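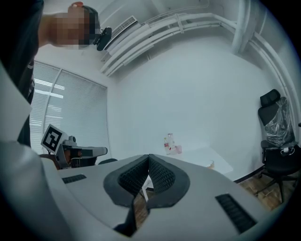

Fig. 1. Hand-held gripper with dark finger pads.

Unit 2: Local Festivals and Founding Stories
Instructor: Renji Chiba

Reading for this unit: the chapter on Tamihana in the course packet, plus the short piece by Bergþóra Hallgrímsson on harvest songs.

The town of Tamihana holds its lantern festival every July at the shrine above the river. The shrine keeps a written record of the festival that starts in 1897. Older people in the town say the custom is much older than that, but no document has been found to support it.

Main points from the lecture

The founding story says a fisherman followed a heron upstream and found a spring. The shrine was built where the bird landed. Two versions exist. In the river version the heron is a messenger of the water deity. In the hill version it is the deity itself.

The procession stops at 19 houses. Each household gives rice or sake and receives a paper charm, which is kept by the door until the next festival.

Terms to know: procession route, household charm, patron deity, oral tradition.

For next class, write 200 words on how the two versions differ and which one the procession seems to follow. Bring a printed copy. Papers are due October 18, 2024.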